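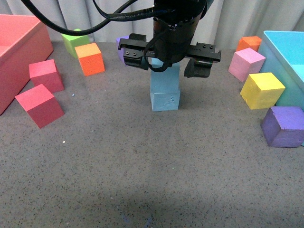 3.2 Stacking and sorting cubes by colour

Notes: Olga Vidal. Revised January 15, 2023.

A layout is written down in two parts: the stacks, then the loose cubes. For a stack, give the number of cubes, the colour from the bottom up, and whether the faces line up. Two light blue cubes, one on the other, are entered as B/B. Loose cubes are entered by colour and by the nearest fixed object — the two red ones, for instance, go down as R, R (bin).

Colour names are fixed for the whole course: red, orange, lime green, light blue, purple. Do not write "pink" for the lit top of a red cube. A cube that is mostly hidden is still entered, with the mark h after its colour.

Stability. A cube of side a, resting on an equal cube, tips when its centre passes the lower edge, i.e. at an offset of a/2. Scuffed or dented faces reduce the contact area, so the working limit is taken as a/3.

Exercise 2. Write out the full layout using the notation above. Then find the largest total offset for a stack of three cubes — see Dong, p. 173, for the method.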